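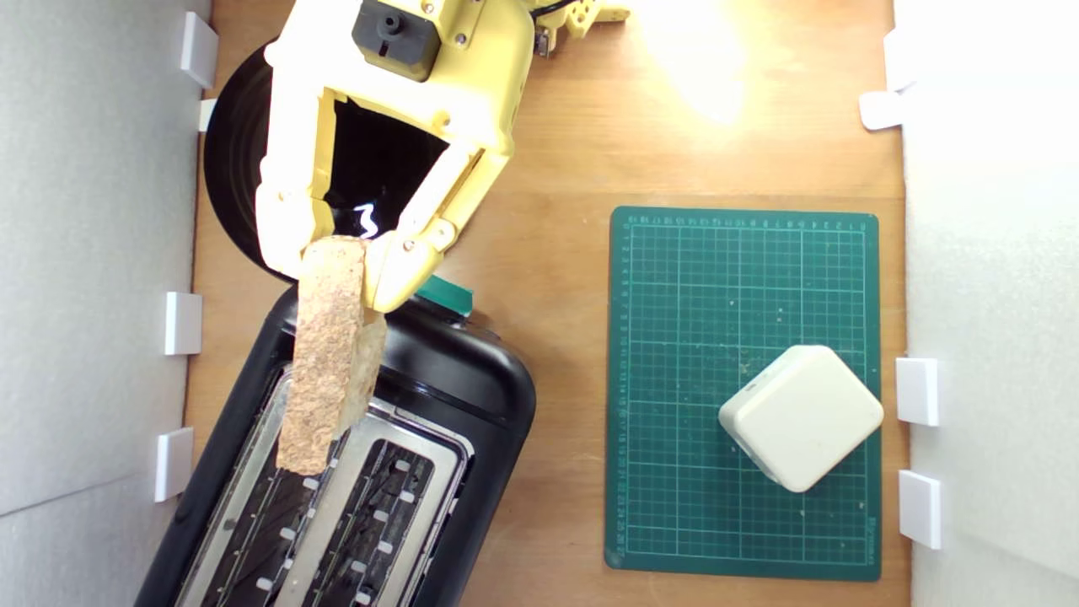 Attachment 1: bread held just above the left slot of the black two-slot toaster

Ticket 3745
Product: Prevel recipe planner
Opened by: Ingrid Dvorak, Pirnside
Assigned to: Tarun Joshi
Status: Resolved

Ingrid Dvorak
Hi team! First up, I love this planner. I've got 22 breakfast recipes in it now and my whole family cooks from it. Small problem though: since the last update, every recipe I scale up prints with the quantities doubled again. My savoury toast for four came out asking for enough butter to feed a footy club. It looks perfect on screen, it's only the printout (and the PDF, I tried that too). Colour or black and white makes no difference.

Tarun Joshi, 18 March 2022
Hi Ingrid, what a great bug report, thank you! Could you tell me which browser you're using, and whether "Remember my serves" is ticked under Settings > Kitchen?

Ingrid Dvorak
Firefox on a laptop, and yes, it's ticked. I also tried my sister's tablet, same result.

Tarun Joshi
Got it happening on my side! The print page reads your saved serves and multiplies again, even though the recipe is already scaled. Two things to try for now:
1. Untick "Remember my serves" and save.
2. Reload the recipe, set the serves by hand, then print.

Ingrid Dvorak
Step 1 on its own did nothing, but both together worked a treat. Butter is back to normal! One leftover: the shopping list still shows the old amounts.

Pallavi Vashisht
Jumping in as I look after lists. They keep a copy from when the recipe was added, so please remove the recipe from the list and add it again. Your ticks on other items will stay put.

Ingrid Dvorak
Done, and it's all correct. You two are legends. Will I be able to turn the setting back on?

Tarun Joshi
Yes! The fix is in the Rimau release, due in April. I'll post here once it's out.

Tarun Joshi
Rimau is live. Tick the box again whenever you like.

Ingrid Dvorak
Ticked, printed, spot on. Happy for you to close this one!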